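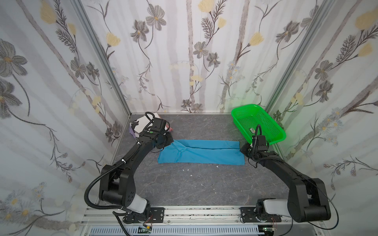 How do you teach a robot to fold a tea towel?

Quick answer: you show it. Lots and lots of times.

Longer answer, keep reading. It's got a puzzle in it and the puzzle is the good bit.

Why is folding hard?

Think of a toy brick. Pick it up, put it down, same shape. Easy for a robot. Now think of a cloth. Pick it up and it flops. Drop it and it lands all crumpled, and never crumpled the same way twice. One towel, millions of shapes! You can't write a list of instructions for every single one. Somebody tried at the Kuronska workshop, years ago. Gave up by teatime.

So the team there do it another way. It's called learning from demonstration. Long name, simple idea. "Demonstration" just means showing somebody how.

How the showing works

A person holds two handles, one in each hand. Move the left handle, the left robot arm moves. Move the right one, same on the right. Squeeze, and the gripper squeezes. A bit like having a puppet with no strings.

The person folds a cloth using the arms. While they do it, the computer writes down two things, over and over, many times a second:

What the cameras see.
Where the arms go next.

That's one demonstration. Then shake the cloth out and go again. And again. The Kuronska team did 272 of them. Senthil Krishnan did most of the folding and says his thumbs have not forgiven him.

After that comes the learning. The computer looks through all the demonstrations and hunts for patterns. When the corner is over there, the arm goes over there. When the cloth is long and thin, take hold of the ends. It guesses a move, checks it against what Senthil did, and changes itself a tiny bit so the next guess is closer. This is called training. It takes all night and the computer gets quite warm.

Then you let go of the handles and the robot has a try on its own.

Now the puzzle

The first robot they trained (they called it Giten) was good at folding. Really neat. But only if everything went well. If a corner slipped out, Giten carried on as if nothing had happened! Folding air. Very serious about it too.

Why? Have a think before you read on.

...

Got one? Colton Zacharias worked it out by watching the recordings again. Senthil was too good. He almost never dropped a corner, so there were hardly any recordings of somebody dropping a corner and picking it back up. Giten had never been shown what to do. How could it know?

It's like learning to ride a bike by watching someone who never wobbles. You'd learn the riding. You wouldn't learn what to do about a wobble.

The test

Scientists can't just say "I bet that's why". They have to check. So they made a second robot brain, called Shenoy, and trained it on the same number of demonstrations. Same arms, same table, same cloths. Only one thing was different. In Shenoy's set, Senthil made mistakes on purpose. He let corners slip. He grabbed the wrong bit. Then he fixed it, every time.

Keeping everthing else the same is called a fair test. You have probably done one with plants on a windowsill.

Then both of them had to fold cloths while Colton pulled a corner loose halfway through. Not very kind of him but that was the job. Each robot brain got the same number of tries.

Giten rescued the fold 2 times.
Shenoy rescued it 11 times.

Big difference! So it looks like Colton's idea was right. Showing mistakes, and how to mend them, helps a robot learn.

What they still don't know

Plenty. Does it work with socks? Shirts? Something stretchy? Shenoy was a bit slower than Giten when nothing went wrong, and they aren't sure why. Maybe it was being careful. Maybe something else. Another team, at Tevereck, are going to try the same test with their own arms, to see if they get the same answer. Scientists like it when somebody else checks.

Try it at home

You need a friend, a tea towel and a scarf for a blindfold.

1. Put the blindfold on your friend. They are the robot.
2. Spread the towel on a table.
3. Tell them how to fold it, words only. No touching. "Left hand forward a bit. Stop. Pinch."
4. Halfway through, pull a corner loose. Don't tell them.
5. See how long before they notice.

Swap over and have another go. Did the second person do any better, after watching the first one get in a muddle?

Words to know

Gripper: the robot's hand. Normally only two fingers.
Demonstration: showing how to do a job.
Training: when the computer practises with the recordings untill its guesses get better.
Fair test: changing one thing and keeping the rest the same.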